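Setting up the prayer-time display (section 3)

I've set up the Ludier display in our prayer room and again at my sister's place, so I'll walk you through it the way I do it myself. It's easy once you know where the menus hide!

1. Plug the display in and wait for the clock to show. Mine takes its sweet time (I usually go make tea).

2. Hold the side button until you see Location. Type in your town, or the nearest bigger one if yours isn't listed. I had to use Brophy.

3. Pick the calculation method your own mosque follows. Please ask first! Fajr and Isha can come out quite different from one method to the next, and the display has no idea which one your imam goes by. 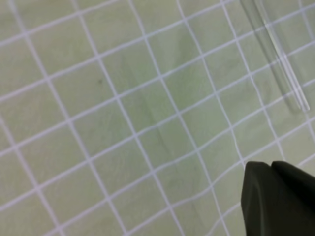 Green surface with a grid of white lines.

4. Choose the Asr setting, standard or Hanafi. Ruby-Lee Fairweather set hers to the wrong one and only caught it when she checked it against the printed timetable.

5. Go to Adjustments and add or take away minutes until the screen matches your timetable. Ours needed 3 on Maghrib and nothing anywhere else.

Note: the Hijri date is worked out by a formula, so it can be a day off from your local moon sighting. Look under Date Offset and move it one day either way. I check mine at the start of every month, and I'm extra careful before Ramadan. 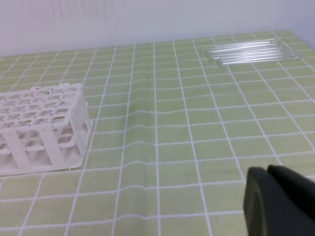 6. Set the adhan volume last. It goes up to 13, and believe me, that's loud in a small room at 5 a.m. I leave Fajr a good bit lower than the rest.

Caution: turn off automatic daylight saving if you also change the clock by hand, or you'll end up an hour out on every prayer.

7. Press Save, then hold the side button again to get back to the main screen.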